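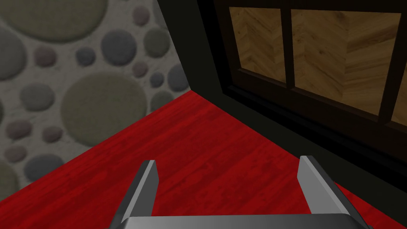
문의 제목: 출금이 "처리 중"에서 멈춰 있습니다
분류: 입출금 / 전송
상태: 해결됨

처음 작성한 내용

안녕하세요. 저는 한국어가 모국어가 아니므로 표현이 이상한 곳이 있으면 양해를 부탁드립니다. 가능한 한 정확하게 쓰겠습니다.

금요일 오전 9시 40분에 Granata 거래소에서 제 개인 지갑 Mulligan으로 387 USDT를 출금 신청했습니다. 신청 화면에서는 문제가 없었고, 확인 메일도 받아서 링크를 눌렀습니다. 그런데 오후 3시가 되어도 상태가 "처리 중"입니다. 거래 해시(TXID)는 아직 표시되지 않습니다. 거래소 잔액에서는 금액이 이미 빠졌습니다.

제가 확인한 것은 다음과 같습니다.
- 받는 주소: 앞 여섯 글자와 뒤 여섯 글자를 비교했고, 같습니다.
- 네트워크: 거래소와 지갑에서 같은 네트워크를 선택했습니다.
- 하루 출금 한도: 2,000 USDT이고, 그날 다른 출금은 없었습니다.
- 앱을 로그아웃하고 다시 로그인했지만 변화가 없습니다.
- 블록 탐색기 Clurkton에서 제 지갑 주소를 검색했지만 들어온 거래가 없습니다.

취소 버튼은 회색이고 눌러지지 않습니다. 같은 금액을 다시 신청해도 되는지 몰라서 아무것도 하지 않고 기다리고 있습니다.

지원팀 답변 1

문의 주셔서 감사합니다. TXID가 생성되지 않은 경우 출금은 아직 블록체인에 전송되지 않은 상태입니다. 중복 신청은 하지 말아 주세요. 최근에 비밀번호, 2단계 인증, 출금 주소록 중 변경하신 항목이 있으신가요?

작성자 추가

네, 있습니다. 전날 저녁에 휴대폰을 바꾸었고 2단계 인증을 새 휴대폰에 다시 등록했습니다. 시간은 밤 8시쯤이었다고 기억합니다. 주소록은 바꾸지 않았습니다. 인증을 바꾼 것과 관계가 있다면 신청할 때 안내가 나와야 한다고 생각하는데, 저는 그런 안내를 보지 못했습니다. 제가 놓쳤을 수도 있습니다.

지원팀 답변 2

확인 결과 2단계 인증 재등록으로 보안 보류가 적용되어 있었습니다. 담당 부서에서 수동 검토를 진행하며, 추가 서류는 필요하지 않습니다. 보류 중인 건은 고객님 화면에서 취소할 수 없습니다.

작성자 추가

알겠습니다. 질문이 하나 더 있습니다. 보류 중에 수수료가 올라가면 제가 차액을 내야 합니까?

지원팀 답변 3

아닙니다. 신청 시점에 표시된 수수료 2 USDT가 그대로 적용됩니다.

작성자 추가 (해결)

토요일 오전에 상태가 "완료"로 바뀌고 TXID가 나왔습니다. Clurkton에서 조회하니 확인 수가 20이 될 때까지 Mulligan에는 "대기"로 보였고, 그 후에 잔액에 들어왔습니다. 수수료도 답변과 같았습니다.

같은 문제가 있는 분을 위해서 씁니다. 보안 보류는 출금 내역에는 나오지 않고, "계정 > 보안 > 알림"에 들어가면 작은 글씨로 적혀 있습니다. 저는 해결된 다음에 그것을 찾았습니다. 출금 내역에도 같은 문구를 표시해 주시면 좋겠습니다. 빠른 답변에 감사드립니다. 이 문의는 닫으셔도 됩니다.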